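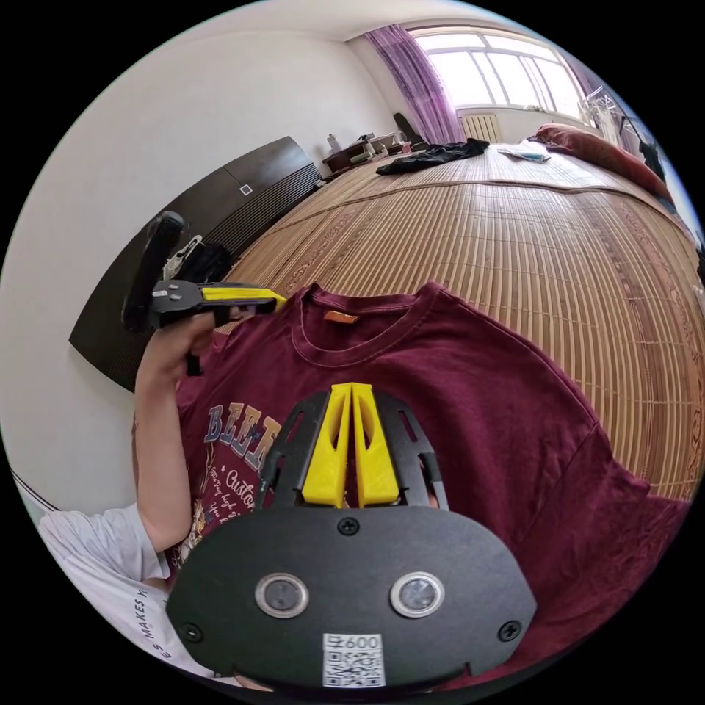
A maroon T-shirt spread out over the mat, neckline toward the back of the bed.

About Pullness

By the Pullness team
April

Pullness is a home wardrobe and folding service based in Nunance. We come to your house or apartment, we take everything out of the drawers and off the chair (there is always a chair), and we help you put it back so that you can find it again on a dark morning before coffee. We also fold laundry, week in and week out, for people who would like somebody else to do it, and we teach a short class for people who'd like to do it themselves. T-shirts take up more of our working life than any of us expected when we started, and we've grown very fond of them.

How we began

The business started above a dry cleaner on Flavetti Street, in two rooms with one good window. The first idea was ironing. We had a board, a secondhand press and a sign that we painted ourselves, and for most of a winter we ironed shirts for the offices nearby. It was pleasant work and it paid the rent, just. But the customers who stayed to chat at the counter hardly ever wanted to talk about ironing. They wanted to talk about the pile at home - the clean clothes that had come out of the dryer and never got as far as the drawer, the sweaters pushed to the back of the wardrobe, the shirts from races and bars and family reunions that no one wears and no one can throw out.

One of those customers asked if we would come over and simply deal with it, and we said yes without having any notion of what to charge. It took a whole day. We brought our own lunch and worked on the bed, because the bed was the only flat surface big enough, and by late afternoon there were four neat rows in a dresser that hadn't closed properly in years. She told her sister, her sister told the people at her gym, and by the next spring the press was sold and we were out on house calls most of the week.

We've now worked in 500 homes in and near Nunance. Some of those we've visited once, and some we know so well that we could find the spare hangers blindfolded.

Why the bed

People often apologize for not having a proper table for us to work on. Please don't! A bed is the best folding table in most homes. It's wide, you can get at it from at least one side, and it's close to the drawers where things are going to end up. The only trouble with a bed is that it's soft, and a soft surface lets the hem wander while you're smoothing the shoulders. A quilt is worse again, with all those little hills.

What you want is something firm and fairly flat over the top. A woven bamboo mat does the job nicely if you happen to sleep on one in summer, and if the mat has stripes or a border you get a straight line to set your hem against for free. A tightly tucked sheet will do. So will a big beach towel with a low pile, although it sheds. We keep a roll-out cloth in our bags for homes where nothing suits, but we like using what's already in the room, because that's what you'll be using after we've gone home.

Daylight matters too. We try to book bedroom visits for the morning or early afternoon so we can draw the curtains back and work near the window. Navy and black look exactly alike under a ceiling bulb, and so do clean and nearly clean.

The way we fold a T-shirt

We get asked about this more than anything else, so it may as well go on the page.

Lay the shirt out flat with the neckline away from you. Run both palms from the middle out to the sleeves, then down to the hem. If there's a label inside the collar, check that it's lying flat, as a flipped label makes a lump that you'll feel through every layer afterward.

If you're using what we call the Guo fold, turn the shirt so the print is facing down, bring one side in past the collar, turn the sleeve back on itself, and do the same with the other side. You should have a long, even strip. Fold the hem up to just short of the neckline, then fold in half, and in half again for a shallow drawer. Stand it on its edge. If it flops over, the strip was too wide, and you can open it up and try again with the sides brought in a little farther.

The Guo fold got its name from the little side street where our class is held, Guo Court, and from nothing grander than that. Students started calling it that and it stuck. What we like about it is that part of the print ends up on the outside edge, so you can look down into a drawer and read your shirts a bit like the spines of books. If you own a shirt with enormous letters across the chest, you'll know it by half a letter. It's a good way to store the funny ones and the souvenir ones, which all tend to be the same three colors when folded the old way.

Shirts with a thick or rubbery print get slightly different treatment. We don't like to put a hard crease through the design, so we fold those in thirds instead of halves and let them sit a little fatter in the row. If a print has gone tacky with age, a sheet of plain tissue in the middle will keep it from sticking to itself.

What a visit is like

We normally come in pairs, and we plan on a full morning for one person's clothes. We'll ask you for a hot drink (or we'll bring a flask) and for a surface to work on, and then we'll ask you a good many questions about how you get dressed. Do you choose clothes the night before? Does the wardrobe door open all the way, or does it hit the bed? Are you a person who hangs, or a person who says they hang? None of these is a trick. We had a customer with a beautiful wardrobe who always dressed from an open clothes rack by the radiator, and once we stopped trying to move her out of the habit and just made the rack work better, the whole room settled down.

We sort as we go, by kind first and color a long way after. Small things get folded last and put away first. We leave pillows, chargers, bottles and everything else on the desk exactly where we found them unless you ask us to help with those as well - plenty of people do, and we're happy to.

We will never tell you to get rid of something. If you want a second opinion on the shirt from a beer festival long ago, we'll give you one, and our second opinion is nearly always to keep it. There's room. One shirt folded well is the thickness of a paperback.

Weekly folding

Our folding customers leave their clean laundry out and we come by, fold it, and put it in the drawers. We have a key safe on the wall at Flavetti Street and a very strict system for it. Last year's busiest month was April, when we folded 2,397 T-shirts, and yes, we kept a tally that month, because two members of the team had a bet about whether T-shirts would outnumber socks. They did not. Socks won easily, and the loser bought pastries.

The class

The class runs in the evening at Guo Court and takes eight people at a time. It starts at 6:30 p.m. and we're generally sweeping up by nine. Bring five T-shirts of your own, one sweater and something you find impossible (fitted sheets are welcome, and we've had a wetsuit). You'll work standing up, so wear comfortable shoes. There's no test and you won't go home with a certificate, but most people go home and redo at least one drawer the same night, and we love getting the messages about it the next day.

Clothes we pass along

When a customer does decide to let something go, we take it off their hands if they'd like. Everything is checked, washed again and folded before it moves on to a shelf at the front of our Flavetti Street rooms, where anyone can come in and help themselves. We passed 1,000 pieces on that shelf a little while ago. Plain sweatshirts go fastest, and children's raincoats. We're always short of both.

Where to find us

Our rooms are on Flavetti Street in Nunance, up the stairs beside the dry cleaner. The bell is the lower of the two. Someone is usually in from 9 a.m. until early afternoon, and if we're out on a visit there'll be a note on the door saying when we'll be back. You're welcome to bring in a shirt and ask how we'd fold it.

Related pages

What to have ready before a home visit
Sweaters: why we don't hang them
The Guo fold for long sleeves
Folding class: dates and what to bring
What's on the shelf this month
Prices for weekly folding

Last updated: April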